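I gave up on making sourdough last week and went back to plain old pancakes, and I can't tell you how happy the whole house is about it!

My starter came from a bakery in Ketholm and lasted 13 days, which is longer than I expected (I forgot to feed it the whole time we were at the lake). So on Saturday I dug out the recipe card I've been carrying from apartment to apartment and made a double batch – 200 grams of flour, 4 eggs, a splash of buttermilk, a pinch of salt.

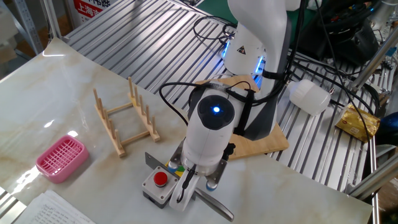 The buttermilk matters more than anything else on that card. I've tried regular milk with lemon juice and it's fine, but you lose the tang, and I'm in it for the tang. Let the batter sit while you make coffee and please don't stir it again after that, lumps and all.

For the topping I used the last of the plum jam from Cârstea, warmed up with a little butter. It's the good stuff and I've been rationing it since December, so now I have to order more. Next weekend I want to try a batch with rye flour, and if anyone has done that with buttermilk, leave me a comment and tell me how much you used!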